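Sorting and Tidying Assistants – Part-Time, Two Openings

Wenard is looking for 2 people to join the sorting room at our Rutherford building, starting in February. The job is putting small household goods into the right bins, keeping the worktables in order and setting them up again for the next round. Most of the work is done standing at a table on a concrete floor, so wear shoes you can stand in.

Bins come in several kinds, blue and light gray plastic among them, and the sorting list tells you what goes where. Plants and pots stay at the back of the table.

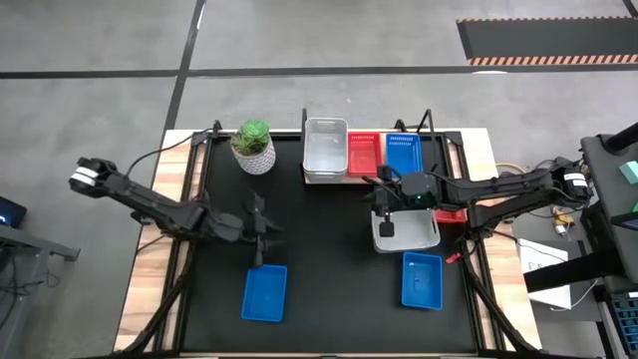
What you will do

Set out the bins before the 8 a.m. start and check them against the list.
Sort items by type and size, and put aside anything damaged.
Wipe down the black work surface at the end of each round.
Return the clear bins to the back of the table – handle side up, so the next person can grab them.
Water the succulents when the list says so. Not more often.

No experience is needed. You should be able to lift a full bin, read a printed list and work without music. Training is paid and takes 2 shifts.
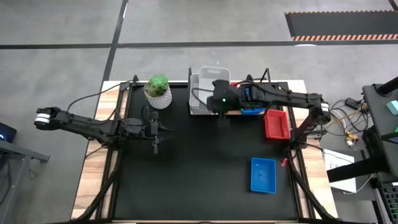
Senga Lindsay says the first week is mostly learning the list, and that after that the shifts go by fast. She would tell new people to ask about an item before guessing, even if it means asking all morning.

To apply, send a short note with the hours you can work to Noel Enriquez, Room 227, and put job number 438 at the top. Please don't send a resume over one page.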